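Monday, April 27, 2026

Went to the open day at Prumon after all. I had nearly talked myself out of it Sunday night, with the wash to do and the truck making its noise again, but I had told Yuxi I would come and she had put my name on the list. Left the house at 8, stopped for gas in Rollmont, and was in their lot before the doors opened. It's a low brick building behind the tile warehouse. I must have driven past it for years on the way to Duvmont without knowing what it was.

Yuxi Cai was at the front table handing out stickers with our names on them. She looks well. She has been there since November and says the hours are better than at the hospital laundry, though the pay is only a little more. She introduced me to Hanyu Li, who runs the training side and was our guide for the morning. He is tall and talks fast. There were 23 of us on the list and they split us into groups. Mine had a couple from the community college, a man who owns a car wash, and a woman with two teenage boys who wanted to know right away if they could drive anything. They could not.

First stop was the room with the arms. Two of them are bolted to a bench and they fold towels. One did a decent job. The other picked up a towel, dropped it, picked it up by the middle and stopped. Hanyu said that was normal for a Monday, and restarted it from a laptop. It took a good while to come back up and we stood there. The car wash man asked what one costs. He was told it depends on the hand you put on the end of it, and he wrote that down in a little book.

Then we went across the hall to see how they collect the practice material. This was the part I had come for. I spent most of my working life showing new people how to bus and wash at the cafeteria, and I wanted to see how you show a machine.

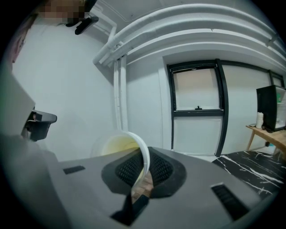 The way they do it is simpler than I expected. A person holds the gripper in their own hands and does the job with it, and a camera on the tool records the whole thing. Afterward the arm gets trained on the recordings. No arm is needed in the room at all, so they can do it anywhere they can get permission. The job for today was cups. A white one was lying on its side in the gray gripper, tipped over the dark pad in the middle, and it still had some pale yellow in it toward the bottom. I was glad to see that. When I trained people I never let them practice on clean dishes either. You learn nothing from a clean cup. I said so to Hanyu and he said they had made that exact mistake the first month, all new cups out of the box, and then the arm didn't know what to do with one somebody had been drinking from.

He gave us numbers. They have 3,591 good recordings of cups so far. The goal for spring was 3,000, so they are past it and have kept going. A good recording means the cup was picked up, turned and set down with no fumbling. The fumbled ones are kept too, in another folder, but he was vague on what they are for. One of the boys asked if people get bored doing it and Hanyu said yes, and that they change jobs every hour or the work gets sloppy. Same with us on the dish line.

They let us try. I was the fourth to go. The gripper is heavier than it looks and the weight is all out in front, so your wrist gets it before your arm does. You squeeze and the jaws close. My first go I squeezed too early and pushed the cup across the table. The second time I came in low and slow and got it. The third time was fine. I did 9 altogether before it was the next person's turn and Hanyu said he would keep 6 of them, which pleased me more than it should have. The college woman was better at it than any of us. She plays the cello, she said.

One thing I noticed is how slow they want you to go. I kept moving at cafeteria speed, and Yuxi, who had come in by then, told me to count two before I closed and two before I let go. If you rush, the recording blurs and they throw it out. That would be a hard habit for me to break. At the cafeteria you were told the opposite from the first day to the last.

I asked what happens with bowls. Bowls are next, then flatware, which they are dreading. Forks lie flat and the fingers can't get under them. I told him to tip them against the side of a tray first, the way we did. He asked me to say it again and typed it on his phone. Whether anything comes of it I don't know.

Lunch was sandwiches and a sheet cake in the break room. I sat with Yuxi and we talked about her mother, who had the cataract done and can read again. The car wash man sat down with us and told us he wants a robot to wipe dashboards. Yuxi told him a dashboard is a lot harder than a cup, on account of every car being different. He didn't seem put off.

After lunch there was a talk with slides on where the company wants to be in a few years. It was warm in there and I don't remember much of it. Someone asked about jobs and the answer was long. I would have liked a shorter one. I thought about the girls on the dish line, most of whom would have been happy to give that work away if the check stayed the same, and the check is the part he didn't get to.

Left at 2. They gave each of us a mug with Prumon on it. Stopped in Duvmont for bread and stamps and to have Dale listen to the truck. He thinks it's the belt and can take it Thursday.

Yuxi says they pay people by the hour to come in and do recordings, mornings mostly, no experience needed. She gave me the form. It's on the refrigerator. My wrist is a little sore tonight so I will see how that is before I fill it out. Wash didn't get done.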